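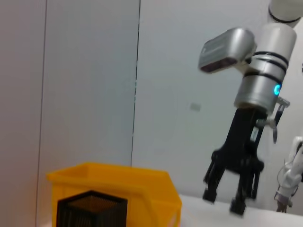 What is teaching by demonstration?

It is a way of giving a robot a job by doing the job with it. A person either takes hold of the arm and moves it through the motions, or drives it from a distance with some sort of controller, while the machine records where its joints were and when. The recording is then played back, edited, or handed to a learning program that tries to work out what the person meant.

The subject goes by several names, among them programming by demonstration, learning from demonstration, imitation learning and, on the factory floor, "showing it." The names overlap without matching. Academic writers tend to reserve "imitation learning" for methods that generalize from many recordings, and "lead-through" for the older practice of storing one path and repeating it until the shift ends. Factory writers use whichever term was printed on the invoice.

Teaching by hand

In hand teaching, also called kinesthetic teaching, the arm is put in a mode where its motors cancel its own weight and otherwise give way. The teacher grips it near the wrist and walks it through the task. The method needs little training and no extra equipment, and a beginner can usually get a usable path on the first morning.

The drawbacks appear on the first afternoon. A robot arm has its own ideas about which joints should bend, and a teacher with two hands often finds that the job wants three. Fine work suffers most. Pushing on a wrist to place a small part at the far end of a gripper is a little like signing a check by holding the table and moving that. The teacher's arms and torso also get into the view of any camera that is recording, and a learning program fed such material may conclude that a sleeve is part of the procedure.

Opening and closing the gripper is normally done with a button. Where the button sits has caused more disagreement among users than most questions of theory.

Teaching by remote control

Remote teaching, or teleoperation, keeps the person's hands off the arm. Common controllers include the following.

Teach pendant: a handheld panel with keys or a small stick, exact and slow.
3D mouse: a puck that is pushed and twisted. Comfortable for single moves, tiring for long ones.
Handheld tracker: the gripper follows the teacher's hand through the air, tremors included.
Leader arm: a second, usually lighter arm that the teacher moves while the working arm copies it.

Leader arms are popular for collecting large sets of recordings. The teacher feels where the joint limits are, and the working arm stays clear of human elbows. The cost is a second arm, along with the cables, calibration and arguments that a second arm brings.

Delay is the standing complaint. Teachers adapt to a small lag without noticing and to a large one by moving, pausing and waiting to see what happened. The pauses are recorded along with everything else. Robots trained on such recordings stop in midair at the same points, giving an impression of deep thought.

What gets recorded

A recording, usually called a demonstration or episode, holds joint positions, the state of the gripper and one or more streams of camera pictures. Some systems add force readings. A camera fixed near the wrist is a frequent choice, as it keeps the fingertips in view, though it loses sight of everything else at the moments when everything else would be useful.

For playback alone, one good episode is enough, provided the world has the courtesy to stay where it was. Learning programs want more. A widely passed-around set of course notes by Maricruz Medrano suggests 56 episodes for a simple pick-and-place job and 300 for anything involving cloth, and adds that the second number "should be read as a cry for help." Later users have treated both numbers as law.

Variety matters more than the total. Episodes in which the object always starts in the same place teach the robot to visit that place, whether or not the object is there.

The Merora trials

An often retold case is the sorting bench at Merora, a packaging firm that wanted its arms retaught by the people who packed the boxes. The work was led by Lamisi Aidoo, with software from a smaller company, Sirnel. Packers were given a leader arm, two hours of instruction and a free choice of method.

The team collected 1515 episodes. In a report dated February 6, 2018, Aidoo and her coauthor Győző Vass described sorting them by teacher and finding that they could identify most of the packers from the motion alone. One lifted every item far higher than necessary. Another gave each box a small tap after filling it, a habit the trained robot picked up faithfully and performed on boxes, on the bench and, where no box had arrived, on nothing.

The tap was removed from the data. Packers objected that it settled the contents, and it was put back in January of the following year, a revision that the Sirnel manual lists under "improvements."

Quality of demonstrations

Experts do not always make the best teachers. They work fast, correct small mistakes without thinking about them and vary their method out of boredom. A careful beginner gives slower and plainer episodes. Karla Chávez has argued for keeping some recoveries in the set on purpose, so that the robot sees a dropped item being picked up again. Karla Becerra, with whom she is regularly confused in citations, takes the opposite view - that a robot shown how to recover from dropping things will first learn to drop them. Both positions have supporting results, obtained on different robots with different objects, and the dispute is in good health.

Bad episodes are generally deleted by the person who made them. This is quick, and it means that the record of human skill in most collections is somewhat flattering.

Safety

Hand teaching puts a person inside the reach of a powered arm, so speed and force are limited while the mode is on. An enabling switch is common: the arm moves only while it is held halfway, and stops if it is released or squeezed hard. Remote teaching removes the person from reach but also from the consequences, and new operators are noticeably braver with the tabletop.

Related terms

Nanayakkara board: a practice board of pegs and slots used to compare teachers.
Triven format: a file layout for episodes, replaced twice and still in use.
Shadowing: learning from video of a person working, with no robot involved until later.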